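Grosbridge Esports Cup: where we've got to
January 1, 2026
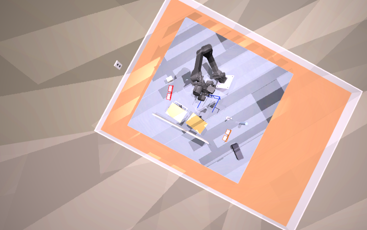
A black robot arm on a pale lavender-blue work surface, computer-rendered.

Dear Branwen,

Happy new year! You asked for a proper update before the second payment goes out, so I've sat down with a pot of tea and the sign-up spreadsheet and I'm going to try to get it all into one letter. The short version is that the qualifiers are done, the finals are on, and we've spent a bit less than I told you we would (more on the chairs later, which is where it may all go).

Entries first. We closed sign-ups in December with 435 players, which is a good deal more than I'd pencilled in when I filled out your form. Most of them came through the football game, as you'd expect, but the racing side did much better than last time and I'm really pleased about it. The fighting game was slow. I think we announced it too late and then put the first round on the same evening as a big online event, which was daft of me. We've merged the two fighting brackets into one so that people get a decent number of matches.

The qualifiers ran online over four evenings. Three went smoothly. The second one didn't: the server we rent from Sernau dropped out just as the round of 32 was starting, and we had players sat in the chat for ages asking what was going on. We replayed the affected matches the next night and lost only two players who couldn't make it. Sernau have given us a credit, and I've moved the last stage on to their bigger package, so the bill will look slightly different from the budget you've got. It comes out nearly level once the credit is taken off.

On viewers, the busiest stream had 1,398 people watching at its peak, and that was the racing semi-finals, again! I'd love to say it was our commentary but I suspect it was the crash on the last lap, which got shared all over the place. The football streams were steadier and a lot lower. I'll send the full numbers by stream with the accounts.

Now the finals. There will be 28 finalists across the three games, all playing in person at the Sulton Hall in Grosbridge. The hall is booked and the deposit is paid. Rüegg are lending us the monitors and have agreed to bring them the evening before, so we won't be unpacking boxes at seven in the morning like last year (my back thanks them). We still need chairs. The hall's own ones are the stacking sort and the players complained about them a lot last time, and fair enough, some of them are sitting for five hours. I've had two quotes for hire and both were higher than I wanted. If the second payment arrives as planned I'd like to use the underspend on this, but I know it was down as "publicity" in the original budget, so can you tell me if that's all right or whether you need a form for it?

The under-16s day is the bit I'm most behind on. We promised you free places for about 20 youngsters with a coach on hand, and so far I have the coach, the date and the consent forms but only half the places filled. Two schools have said yes in principle and then gone quiet over the holidays. I'll ring them both once term starts. If that doesn't work I'll open it up through the library, who have asked me twice whether they can be involved.

Referees: we have enough for football and racing. For the fighting game we've got one very good one and need another. I have somebody in mind and she's checking her shifts.

One change to the rules you should know about. After a row in the third qualifier about a player pausing mid-match, we've written a proper pause rule, with one warning and then a lost round. I've put it on the website and emailed it to all the finalists. So far I've had one grumpy reply and a couple of thank-yous.

Still to come from me: the accounts to the end of December, the stream numbers, the signed agreement with Rüegg and a draft running order for finals day. You'll have the accounts first. Do come along to the finals if you can, there's a seat for you and for anyone else from the office who fancies it.

All the best,
Kirsten Penner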